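Flostilville Suppers: a README

Hello, and thank you for opening this first. Flostilville Suppers is a plain-text collection of household recipes, typed up from cards, notebooks and the backs of envelopes that families in Flostilville and Plirthorpe were kind enough to lend. I started it one November with a shoebox of cards and it has grown ever since, mostly by people saying "oh, you should ask my aunt."

What's in the folder

There are some 60 recipes, one per file, sorted into 8 folders by the kind of dish (soups, breads, things on toast, and so on). Each file has a title, a list of ingredients and the method, in that order. Spelling is left the way the cook wrote it, so you'll meet "tomatos" and "a good lump of butter," and I hope you'll enjoy them as much as I did!

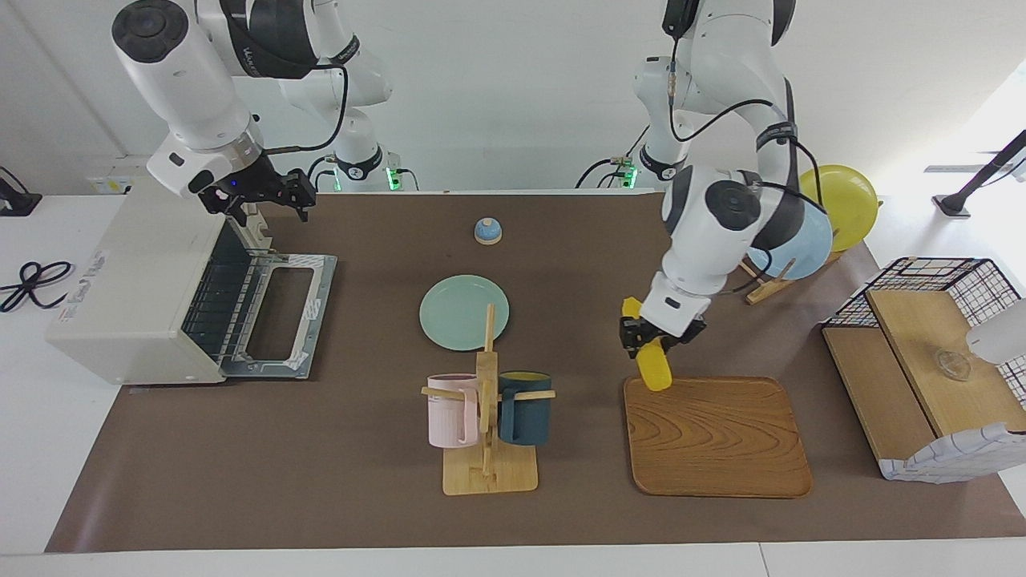
Photo: Flostilville Suppers

Oven temperatures are in Fahrenheit. Where a card only said "hot oven" I left it at that, and put my own guess in square brackets so you can tell my words from the cook's. Small countertop ovens tend to run their own way, so keep an eye on the biscuits especially.

Two cards were too faded to read past the ingredients. They're in the folder called "unfinished," and if you recognize either one, please write. The Ait Ali notebook is kept together as a single file, as the family asked.
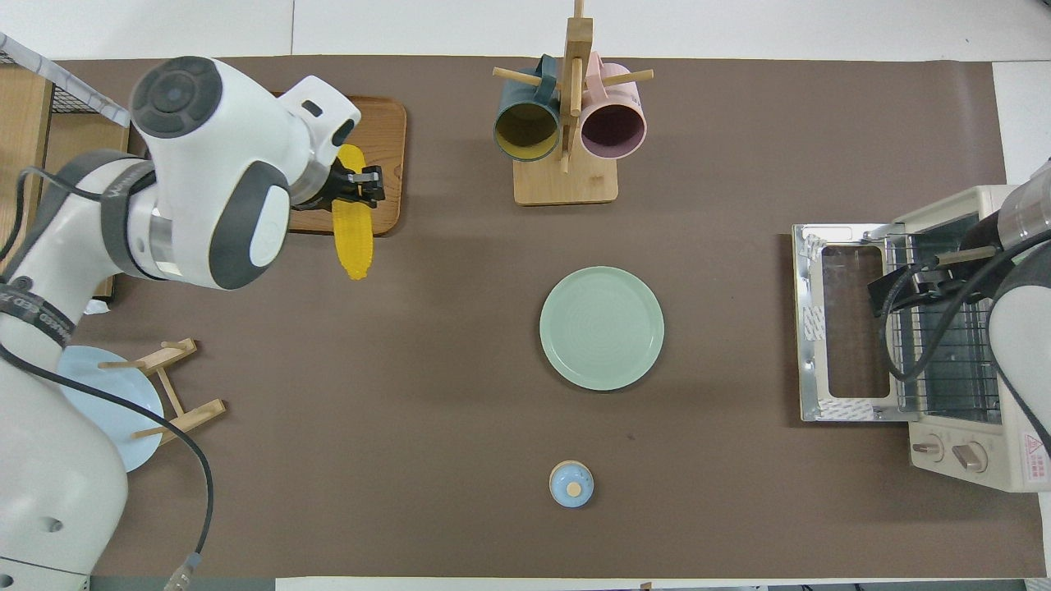
Corn on a wooden tray.

Corn turns up more than anything else, in chowder, in fritters, in a pudding I've now made more often than I should admit. Older cards measure it by the ear and newer ones by the cup, and I haven't converted any of them (ears vary so much, and the cooks knew their own gardens).

Using and sharing

Copy anything you like for home, school or church suppers. If you print a batch, please keep the family name at the bottom of each recipe.

Last updated Dec 2, 2018

Contact | © Flostilville Suppers | Back to top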